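Stukine: cloth folding data, README

Hi! So you've found the Stukine folder. It holds the wrist camera recordings I made while trying to get an arm to fold clothes without making a mess of them (harder than I'd hoped, and a lot more fun).

What's in it

There are 3,201 episodes, split into 800 for testing and the rest for training. Each one has the wrist camera video, the joint positions and how far open the gripper was, all at 50 Hz. I did the driving myself by hand controller, so if the moves look a bit left-handed, that's me!

The method, quickly

My earlier set, Luik, had the arm grab a single layer of cloth from above. For this one I wanted to see if it's better to go in from both sides of a folded edge and pinch the whole stack at once. The Detmont policy trained on these episodes kept hold of the full stack in 573 of the 800 test runs. Most of the misses were the bottom layer slipping out, and stripy cloth did better than plain – I don't know why yet, and I'd love to hear ideas.

Known problems

Bright lighting washes out parts of the tabletop in some clips. Gripper width drifts a little in the episodes recorded in August, so use the corrected column. The loader lives in the Skurnileck repo, and you'll need the newest version.

Last updated 2018-03-06
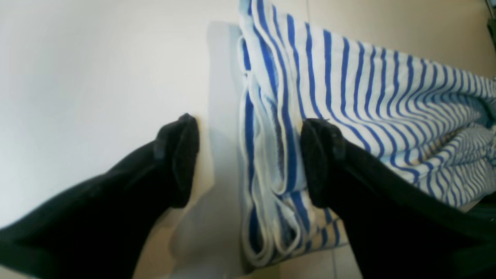 Wrist camera view: fingertips either side of the folded edge, blue-and-white striped cloth.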